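Marnthorpe workshop builds two-armed robot to handle cloth
Print | E-mail

2019-04-30
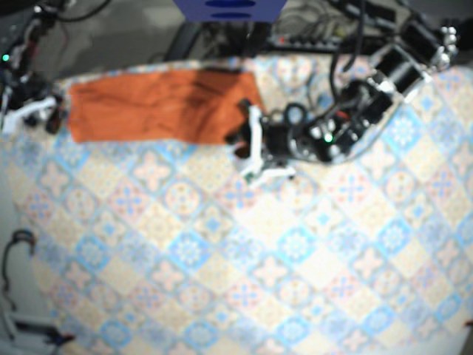

Members of the Joltcombe shared workshop in Marnthorpe have spent their evenings since November building a robot with two arms. It is meant to straighten and fold small pieces of cloth on a table.

The group has put in 132 hours so far. Most of the recent work has gone into the grippers and the wiring. Folding a full-size towel is the next goal.

The workshop is open to visitors on Tuesday evenings. Entry is free, and there is room for 40 people.

Print this story | E-mail this story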